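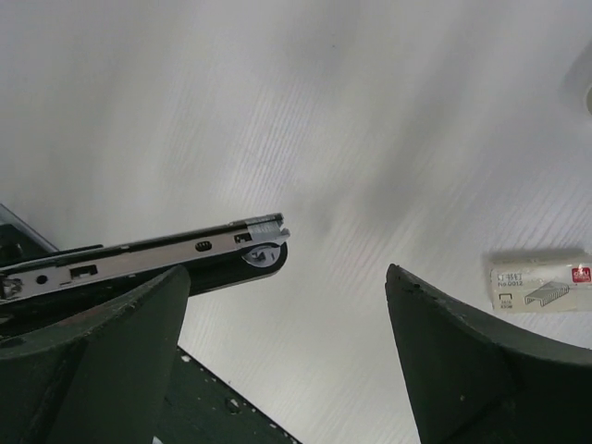 Quentin Aubert wrote to us in June to say that the pamphlet is finished, that anything worth reading in print should have a spine, and that everything else can go online. His letter was a response to our piece on the closing of the bookshop in Otton. We took the argument to Isauro Rosales, and he read the letter through twice before he answered it.

"He's right about the spine," Rosales said. "Bookstores can't sell what they can't see from the side. A pamphlet disappears on a shelf. I've lost plenty of mine that way in my own house."

Rosales started Suramard in 2000, in the back bedroom of a rented place in Kumton. It is still a very small press. He publishes pamphlets on local subjects: the old cannery, the names of the creeks, how people in the valley cooked before there was a road. The first one was his aunt's account of the flood, which she had told him over several evenings and didn't want her name on. He typed it up, printed it at the copy shop, and left a stack at the feed store.

"I didn't think of it as publishing," he said. "I thought of it as saving myself from having to tell the story over and over."

He folds and staples the short runs himself. Longer ones go to a printer in Otton. He said the limit for a stapled pamphlet is mostly a matter of paper. With a light stock you can go fairly thick, but a heavy cover fights the fold, and the middle pages start to stick out past the outer ones. Printers call that creep. You can trim it off or you can leave wide margins and live with it. He leaves wide margins.

"People like them for notes anyway. I've had copies come back to me with corrections in the margin, and some of those corrections I used."

We asked whether he had ever tried the other kind of book. He had, once. A history of the irrigation district grew to 232 pages and had to be glued. It took most of his savings and it sold slowly. Boxes of it sat in his hallway for years, and he still gives it away to anyone who asks a question about water.

"It's a good book. I stand by it. But I think very few people have read the whole thing, and I include the people who are in it. The chapter on the ditch riders should have been a pamphlet. It would have been read at the kitchen table in one sitting."

Aubert's letter also says that a web page can be corrected and a pamphlet can't. Rosales didn't agree that this was a point in favor of the web page. He had put a number of his early texts on a site run by a friend, and when the friend stopped paying for the site, they were gone. He had the paper copies and retyped from those. The creek names pamphlet has been through several printings, each one with changes, and he keeps a copy of every printing in a file drawer with the year written inside the cover in pencil.

"If I got a name wrong, I want people to be able to see that I got it wrong and when I fixed it."

His next title is called Tôn, after the song that gives it its subject. It is a short collection of work songs, with the words as the singers gave them and a translation on the facing page. He has 11 songs so far. There was a twelfth, but the family asked him to leave it out and he did. The layout has been slow because the lines in the original run long, and he doesn't want to break them where the singer didn't take a breath.

Money came up near the end. Rosales works mornings at the county records office and says the press has paid for itself in most years and for nothing else in any of them. He charges two dollars for most titles. He has been told that this is too low, including by his printer.

"At that price a person will pick it up without thinking. If they have to think, they put it back. I'd do the same."

Who buys them has changed. It used to be older people in Kumton who knew everyone mentioned. Now it is often somebody who has moved in and wants to know why the road bends where it does, or a grandchild who has found a last name in the catalog and writes to ask for whatever there is. Rosales answers those letters by hand, and usually puts another pamphlet in the envelope.

He asked for Aubert's address before we left. He wanted to send him the one on the cannery.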